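Looking after your props between shows

Playing cards last longer if they are kept dry and pressed. Square the deck after each show, put it back in its case and stand a heavy book on top overnight. Don't powder old cards, it clogs the finish. I open a new deck every 2 shows and keep the used ones for practice.

Silks should be washed by hand in cool water, one colour at a time. Roll them in a towel, then iron on low while still slightly damp. Fold them loosely — hard creases show under stage lights. 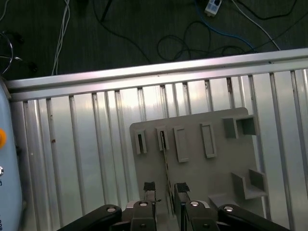 Rope goes fluffy at the ends. Dab a little white glue on the cut, let it dry and trim it square. If you pull the core out first it will handle more softly, but it also frays sooner, so cut a spare length.

Coins can be cleaned with washing-up liquid and an old toothbrush. Skip metal polish if you like a soft coin that doesn't flash or talk.

Thread and elastics perish in the case. Change them every January, used or not.

Ashraf Shehata
Updated 11th March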